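把堂区登记簿搬进表格：受洗、坚振与转出三类记录的字段设计

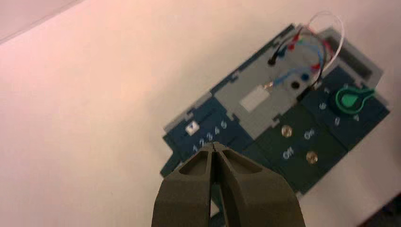

贝弗利·特雷洛尔（Beverley Treloar）
乔斯维尔堂区（Josville）兼职登记员，平日做数据库维护

十月份我接手了堂区的登记工作。前任西里尔·罗博瑟姆（Cyril Rowbotham）交给我的东西是22册纸质登记簿、一个铁皮柜的钥匙，还有两份他自己做的电子表格。纸质登记簿里的条目合计4,000条，最早的一册用拉丁文，后面的换成英文，中间有一册两种语言混用。下面记录的是我处理这批条目时定下的字段规则，以及几个到现在还没有定论的地方。

先说前提。纸质登记簿是正本，电子表格只用来检索。任何证明书都必须回到纸质页面核对后再签发。这一条写在最前面，因为后面很多取舍都依赖它：检索工具可以容忍一定程度的归一化，正本不可以。

一、记录的单位

西里尔的表格以人为单位，一人一行，受洗、初领圣体、坚振、婚配依次往右排。这种布局看起来方便，查一个人只需看一行。问题出在合并上。登记簿里同名同姓的人很多，同一家族里祖孙三代叫同一个名字的情况也有。以人为单位，就等于录入时必须当场判断“这条坚振记录和那条受洗记录是同一个人”，而录入的人通常没有依据下这个判断。他的第一份表格里有一行，受洗日期晚于坚振日期，显然是把叔侄二人并到了一起。

我改成以事件为单位，一条登记一行。人和事件的关联另建一张对照表，对照表里有一列写明依据：页边注、父母姓名一致、本人提供证明，或者“推定”。凡是“推定”的，检索时会显示，但不能据此开具任何文件。

二、受洗记录

字段如下：册号、页号、条目号、受洗者姓名（原文）、受洗者姓名（检索用）、出生日期、受洗日期、父名、母名及母亲婚前姓、代父、代母、施洗者、受洗地点、页边注全文、录入者、核对者。

姓名分两列是必须的。拉丁文登记簿里的 Gulielmus，在家里和学校里都叫 William；Jacobus 可能是 James，也可能是 Jacob。原文列照抄，一个字母都不改，缩写也不展开。检索列填通用形式，对应关系不唯一的，两个都填，用分号隔开。有人建议在原文列里顺手改掉明显的拼写错误，我没有采纳。登记簿里的“错误”有时正是家族当时的写法，后来才改的。

日期同样分开处理。原文列保留登记簿上的写法，检索列用年月日格式。缺日的，检索列只填年月，绝不补成当月一日。西里尔的表格里有大量的“一日”出生者，我起初以为是地方上的某种习惯，后来发现是电子表格软件自动补的。这批数据全部要回到纸面重查，目前只查完了两册。

受洗地点一栏容易被忽略。乔斯维尔早年没有自己的圣堂，弥撒借巴登（Barden）的校舍举行，受洗则有一部分在私人住宅，条目里写 domi。病危时的紧急洗礼另有写法，后来若在圣堂补行礼仪，登记簿会出现第二条日期。这种情况我只录一行，补礼日期放进备注，并在对照表里标明，以免被统计成两次受洗。洗礼只有一次，表格结构应该反映这一点。

三、坚振记录

坚振册的困难在于它本来就是按批次写的。一位主教来一次，登记一页，页首写日期和主教姓名，下面全是名单。录入时必须把页首信息复制到每一行，否则排序之后就丢失了。我见过的最麻烦的一页，名单跨到背面，背面没有页首，背面那些人在旧表格里日期一律为空。

坚振名单列一栏。不少人选的坚振圣名与受洗名相同，登记簿就只写一个名字。这时坚振名一栏留空，不要把受洗名抄过去。空白表示“未记载”，抄过去就变成了“记载为相同”，二者不是一回事。

在别处受洗的人，坚振册里一般注明受洗堂区。按规矩，坚振之后要向受洗堂区发通知，由对方在受洗条目旁边加注。我们发出去的通知有没有得到回执，纸面上只有零星记录。我加了两列：通知发出日期、回执收到日期。旧条目大多只能留空。

四、转出与页边注

转出记录最乱。早先没有专门的册子，人搬走了，就在家庭卡片上画一道线，有时写个地名，有时不写。后来有一位本堂神父在受洗册的页边直接写“去了 Kershaw”。克肖（Kershaw）既是邻近堂区的名字，也是本地一个常见的姓。我花了一个晚上才弄清楚，其中一条“Kershaw”的意思是她嫁给了姓克肖的人，婚礼仍在本堂举行，人也没有搬走。

因此页边注一律全文照录，放在一个不做任何拆分的文本列里。在此之外再设一列“解读”，由录入者填写，可以争论，可以修改，修改要留下旧值。解读列里目前使用的类别是：婚配、坚振、更名、转出、不明。“不明”的数量不少，我认为这没有什么问题。

更名需要单独说明。收养、法定改名、父名后补，这些在页边注里都可能出现，而且往往涉及当事人不愿公开的事。检索用的表格对外查询时不显示页边注列，只有登记员和本堂神父能看到。旧表格没有这层限制，两份文件都在西里尔的移动硬盘里，他已经同意在我核对完之后删除。

五、软件

用什么软件其实不重要。我先试了一个叫 Dririer 的档案录入程序，界面还算干净，但它强制要求日期字段完整，缺日就不让保存。前面已经讲过，这个要求与登记簿的实际情况冲突，所以只用了两周。现在用普通的关系型数据库，三张表：事件、人员、对照。录入界面是一张很朴素的表单，跳转顺序与登记簿一栏一栏的顺序一致，这样眼睛不用来回找。

备份存三份，一份在堂区办公室，一份在我家，一份加密后交教区档案室。每次录入结束导出一份纯文本，文件名带册号和页号范围。纯文本看起来笨拙，但换任何一套软件都能读。

核对采用双人制：一人念，一人看。念的人看屏幕，看的人看纸面。反过来效果差很多，念纸面的人容易把字念成自己以为的样子，尤其是拉丁文缩写。西里尔眼力不如从前，但他认得三位前任神父的笔迹，辨读仍然靠他。有几处我对着墨迹看了半天认不出来，他看一眼就读出来了，是一个早已停用的农场名。

六、尚未解决的

第一，代父代母由他人代行的情况。登记簿写 per procuratorem，后面有时跟代行者姓名，有时不跟。目前把代行者放在备注里，检索不到。可能需要增加一列，但已录入的部分就要回头补。

第二，被划掉的条目。有两条受洗记录被整条划去，旁边没有说明。我照录了，状态填“划去”，没有作任何解释。是否应当请教区方面查对当年的抄本，我已经写信去问，还没有答复。

第三，施洗者签名与正文笔迹不同的页。第七册中段有连续几页，正文显然由同一个人事后补写，签名却是三个人的。补写依据的是什么，大概是散页或者口述，现在查不到了。我在册一级的说明里注了一句，没有逐条标记。

如果有其他堂区在做类似的工作，字段清单可以来信索取。我手上的版本还会改，至少代行者那一列要先定下来。下一步录第八册，纸张受过潮，有几页粘在一起，分页之前先不动它。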